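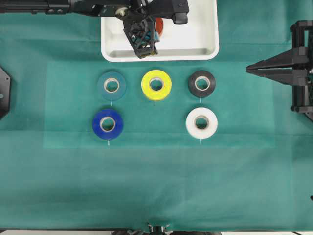 Wendberg Working Group on Shared Robot Cells

Home Papers Guidelines People Search

4. Rules for the table and for the operator

4.1 Layout before an episode

Most disagreements between our two sites came from the table, and only a few from the control software. In the first months each operator set out the objects as he or she liked, and the notes did not say how. We therefore wrote a short rule for the tape sorting task, and it is the rule we recommend here. The rolls that wait are laid flat, core up, with a clear distance between neighbours. The tray stays at the far side of the cloth (Figure 1). One place in the grid may be left open, but then the record must name which place it was.

The colour of the cloth must also be written down. A dark teal roll on a teal-green cloth is a harder case than a yellow one, and a result which mixes the two without saying so is not fair to the reader. We do not ask laboratories to avoid the hard case — we ask them to report it.

Figure 1. Tape sorting cell during an episode. Five rolls lie on the paler area of the cloth; one gripper reaches into the white tray, a second is at the right.

4.2 Two arms in one space

When 2 arms share a table, only one of them may be above the tray at any time. The other keeps its fingers outside the rim until the first has gone back to its waiting position. This rule costs time. In our log of 2857 episodes, 118 were stopped by the operator, and the largest group of these stops came from episodes recorded before the rule was in force. We can not prove that the rule is the cause of the improvement, as the operators also gained practice in the same period.

The stop button must be within reach of the seated operator, and it is tested at the start of each shift. At the Skundley site the test is signed on paper. At Donati it is entered in the episode log, and we found both methods acceptable.

4.3 What the record should contain

The record should give the start layout, the colour of each roll, which arm moved first, and the reason for any stop in the words of the operator. Free words were more useful to us than a fixed list of codes.

Comments (3)

Bjarke Frandsen: Does the rule in 4.2 also apply when the second arm is switched off but still parked over the tray?

Octavio Tello: Yes. Powered or not, it has to be outside the rim. We will make the wording clearer in the April revision.

plurenano_lab: We use a grey cloth and the white roll gives us more trouble than the dark ones. Would like to see lighting added to 4.3.

Contact the working group | © Wendberg | Back to top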